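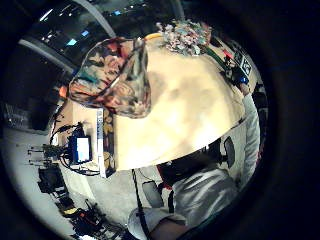 Home Projects Reports Contact

Filed under: Grant reports, Work and automation

Progress report to the Vaughan Fund
Project: Folding and table clearing at the Marniddale textile service
Report date: 8 July 2024

1. Period and purpose

This report covers the work since our last letter to the Fund in May. The project has two places of work. The service in Marniddale washes, sorts and packs table textiles and covers for rented rooms. The recording and the training of the robot are done in the workshop at Zultstead, where the arm from Plastum will also be tested before it goes to the service.

The Fund asked us to report on the technical work and on the staff in the same document. We have tried to give both the same attention.

2. Recording of the hand work

The robot learns from examples which people make with a hand-held gripper. The person holds the gripper, does the task with it, and the camera on the gripper records. We planned 4000 accepted recordings for the full project. At the end of this period we have 3311.

A further 269 recordings were refused at the check. The most common reason was that the cloth left the view of the camera during the fold. The second reason was that the printed markers by the table were covered by an arm or by the cloth, so that the position of the gripper could not be calculated. We have now written a short instruction about where to stand, and it is fixed to the wall next to the workshop door.

The tasks are the following:

- picking up a cloth from a loose heap
- first fold and second fold
- moving small loose pieces to one side before the cloth is laid
- laying the cloth so that the table edge is covered

The small pieces were not in the first plan. The packing group asked for them, as in daily work the table is hardly ever clear when the cloth arrives, and a robot which needs a clear table would only give them one more duty. We consider this the most useful advice we received in the period. It did cost us time. The gripper closes well on cloth but it is clumsy with small things, and the people who record had to learn a slower movement.

Patterned fabric is also harder than plain fabric. On a floral cloth the software often takes a line in the print for a fold or an edge. We have therefore moved patterned cloths to the front of the recording plan, and the plain white ones, of which we have plenty, will wait.

3. What changes for the people

Before the project, folding was done by everybody in the packing group in turns. It is work that is heavy for the shoulders, and the turns were made short for that reason. When recording began, the group lost several hours each week to Zultstead, and those who stayed in Marniddale had longer turns at the folding table. This was a mistake in our planning. They told us so clearly in May. Since then the hours for recording are replaced by paid extra hours, and the cost of this is in section 5.

Recording itself is a new kind of work, and opinions about it are divided. Some of the staff like it because it is quiet and they can sit down between two series. Others find it strange to repeat one fold all morning for a machine, and say that the gripper makes their hand slower than it is. The gripper is also tiring for the wrist after a while. We have limited one series to 200 recordings and after it the person changes to other work on the same day.

The question about jobs was asked at both staff meetings. The answer of the management is that no contract will be ended as a result of the robot while the grant is running. For the time after it, there is no written promise, and the staff have noticed this. We think the Fund should know that the trust of the group depends on this point more than on any technical result. A draft text is with the management in Marniddale and we will send it to you when it is agreed.

Four people have asked for training in the care of the arm. We could offer only two places in this period - the other two are first on the list for the autumn.

4. Difficulties

The workshop is small for what we do in it. Equipment for the other projects at Zultstead stands close to our table, and the cables have to be moved and laid again when the table is turned. We have asked for a cable channel and for one shelf of our own.

The arm from Plastum is delayed. The supplier has given us a new delivery week, and we have no reason to doubt it, but the first tests will now start later than in the plan. The recordings are not affected.

5. Budget

Spending is within the approved total. The line for staff hours is higher than planned because of the paid extra hours in Marniddale. The line for equipment is lower, as the second payment for the arm is not due before delivery. We ask for the permission of the Fund to move the necessary amount between these two lines. The table of costs is sent separately.

6. Next steps

- finish the remaining recordings, patterned cloths first
- install the arm at Zultstead and test it on the first fold only
- invite the packing group to see the tests and to give their remarks before anything is moved to Marniddale
- send the agreed text about contracts to the Fund

We would be grateful for your answer about the budget lines before the arm is delivered.

Previous report Next report Back to projects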